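HOUSEHOLD RECORDS AND SMALL ESTATES
Unit 4 handout: Sorting, describing and listing family papers

Instructor: Marisol Robles
Reading for this unit: Lozano, chapters 5 and 6. The Arriaga packet is on the course shelf.

1. Where we left off

Last week covered getting papers out of a house. You should now have a transfer list with one line per box or bag, even if the line only says "kitchen drawer, mixed." Keep that list. Everything in this unit refers back to it.

2. Original order

Original order means the order the papers were in when the person using them last used them. In an office this is usually easy to see. In a home it is often half there. A folder marked CAR may hold car papers for ten years and then, from one year on, dental bills.

Do not fix this at the first pass. Write down what the folder says and what is in it:

Folder title: CAR
Contents: vehicle papers, then dental bills
Order: by date within each group

If there is no order at all (a shopping bag of loose mail, for instance), you may make one. Say in the list that you made it. The phrase used in this course is "order supplied."

3. Levels

Three levels are enough for most households.

Group - all the papers of one person or one couple
Series - papers of one type or one use (letters, tax, house, school)
Folder - the unit you can pick up and hand to someone

Item-level listing is slow. Use it for wills, deeds, citizenship papers and anything the family has asked about by name. Letters get item-level listing only when there are few of them or when the writer matters to the group.

4. The Olvera papers

The worked case for this unit is the Cirilo Olvera group, which came from a house on the edge of Bañuelos. Olvera kept the books for a feed store and later for two churches. The first count came to 2277 sheets and 366 envelopes, with some 3000 negatives that we are leaving for Unit 7.

Points to notice in the transfer list:

Store papers and home papers share folders up to the year he left the store. After that they are separate.
The church ledgers are copies. The originals stayed with the churches.
Letters from his sister in Stisov are tied in bundles. The bundles follow the month they were answered, which he wrote on the back of each envelope.

The last point is the one students miss. If you sort those letters by postmark you lose the record of when he replied, and the replies themselves have not survived.

5. Dates

Write year, month, day. When part of a date comes from a postmark or from the content, put it in square brackets. When you are guessing, use a question mark inside the brackets. A letter headed only "Sunday" is entered as [no year], Sunday, until something else turns up. Do not leave the field blank. A blank could mean undated or could mean you forgot.

6. Working surface and first sort

Clear the table before the box comes over. One box at a time, one folder open at a time. Pencils only. Drinks stay in the hall.

Shallow trays are good for the first sort. Paper lies flat in them and they can be moved without restacking. Put a slip in each tray with the box number and your initials. Remove rubber bands, leave sewn bindings alone, and ask before taking out rusted staples.

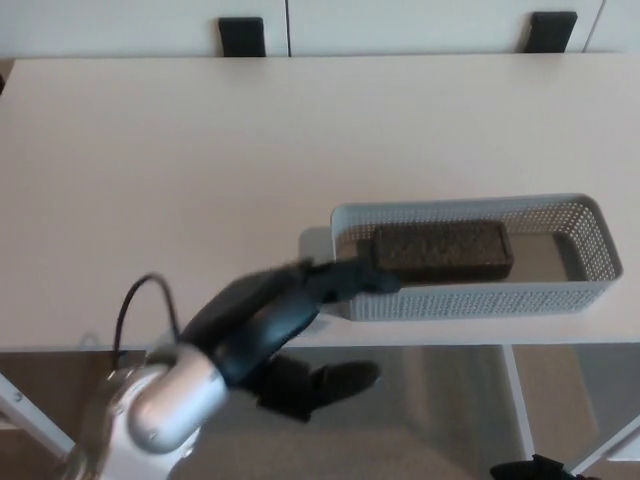
Fig. 4.1. Perforated plastic basket on a tabletop.

7. What not to keep

Families often expect us to keep everything. The usual candidates for return or disposal are blank forms, duplicate bank notices, and printed matter with no writing on it. Check both sides first. Olvera did sums on the back of seed catalogs and at least one of those pages explains a gap in the store ledger.

Nothing is thrown out by a student. Put it in the return folder with a note, and Soledad Robles or I will go through it with the family.

8. Exercise for next week

Take folders 12 through 20 of the Olvera photocopies. Write a folder-level list with title, date range, contents and order. Then write one paragraph on folder 17, which could belong to either the store series or the church series. Say where you put it and what you would need to see to change your mind.

Lists may be handwritten. Bring two copies.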